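Clindham Publishes Results of Side-by-Side Hand and Gripper Trial

Report compares a five-position parallel gripper with the Skerka multi-finger hand on the same arm and controller

CLINDHAM, June – Clindham Automation Laboratory today released the results of a bench trial comparing two end effectors for light parts handling. The trial covered 3,140 grasp attempts on 22 test parts. Both end effectors were mounted in turn on the same model of arm, driven by the same controller and given the same part list in the same order.

The first unit was the Plultside PG parallel gripper, a two-jaw electric unit with five selectable opening positions. The second was the Skerka hand, developed by Arruda Mechanisms and supplied for the trial in its current production version. Clindham bought the parallel gripper at list price. Arruda lent the hands and had no part in the scoring.

The work was led by Igor Duda, test engineer at Clindham. Solange Nogueira of Arruda provided the mounting drawings and answered questions on finger current limits before the first run.

"Customers ask us which one to buy, and the spec sheets do not settle it," said Duda. "Maximum grip force is easy to print. What we wanted was the number of tries that end with the part at the target, in the right attitude, with no mark on it."

Test method

Each part was presented standing, lying flat and leaning against a fixed stop, where its shape allowed. A grasp was scored as good only if the part was lifted, held for the full dwell time of 800 milliseconds and set down inside the target ring. A part that turned in the grip was scored as a partial result and is listed separately in the report. Operators were not allowed to reposition a part after the approach had begun.

Finger and jaw speed was capped at 50 percent of rated speed for both units. The cap was chosen after early runs in which light parts were knocked over before contact was complete. Runs at full speed are included in an appendix but are not used in the main tables.

Findings

The parallel gripper gave the better result on flat-sided parts, including blocks, brackets and housings. It closed faster, and its placement error was smaller and more even from run to run. For these parts the report finds no case for the more complex unit.

The Skerka hand gave the better result on tapered, hollow and stepped parts. On cones and funnels the parallel jaws tended to slide along the slope as force built up, which lifted one side of the part. The hand could place its fingertips high on a narrow section and bring the thumb in from the side, so that the load was shared between two heights.

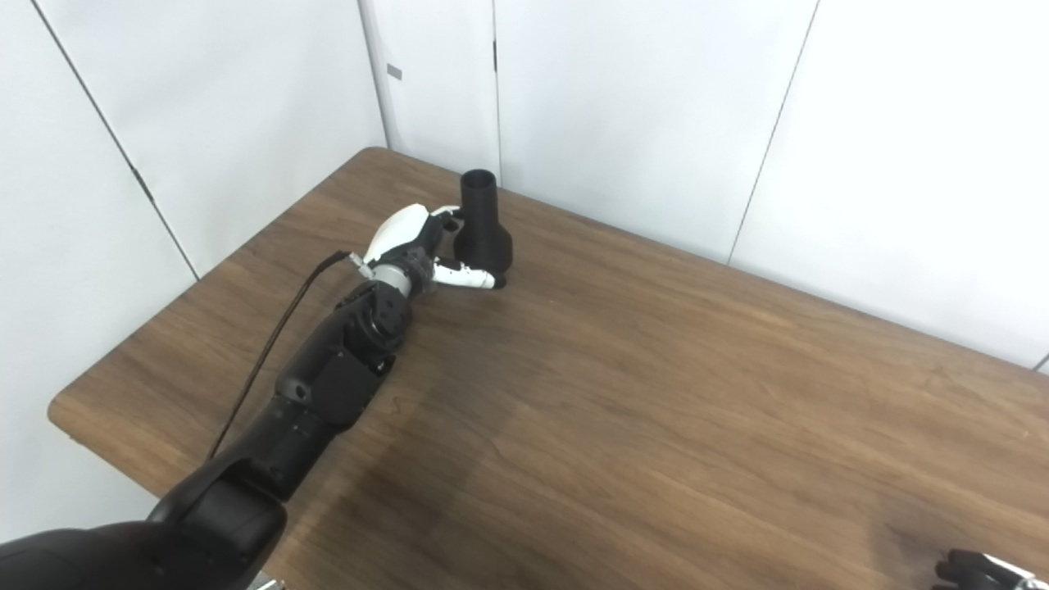 Thumb timing proved to be the most sensitive setting. When the thumb made contact well ahead of the fingers, upright parts tipped away from the palm. When it came late, the fingers pulled the part toward the wrist and the final attitude was off. The report gives the delay values used for each part, along with the range over which the result stayed stable.

Cable routing was also logged. On a small number of runs the hand's cable drew tight at the end of wrist travel and the controller stopped on a following error. Rerouting the cable with more slack removed the fault. Those runs were repeated, and both sets are in the data files.

"The thumb delay table is useful to us," said Nogueira. "We had been shipping one default value for all parts. The next controller release will let the user store a value per part."

Limits of the trial

All parts were dry, rigid and lighter than the rated load of either unit. Soft goods, bags and oily parts were not tested. The trial did not measure wear, and almost all runs were made at room temperature. Cost per grasp was left out of the report, as the hand is priced by order quantity.

Availability

The report, part drawings and raw logs can be requested from Clindham at no charge. Drawings for the printed test parts are included so that other labs can make the same set. A second round, using the same arm with two wrist camera mounts, is in preparation.

About Clindham Automation Laboratory

Clindham Automation Laboratory tests grippers, arms, cameras and controllers for makers and users of light handling equipment. It does not sell or distribute the products it tests.

Press contact: Igor Duda, Test Engineering, Clindham Automation Laboratory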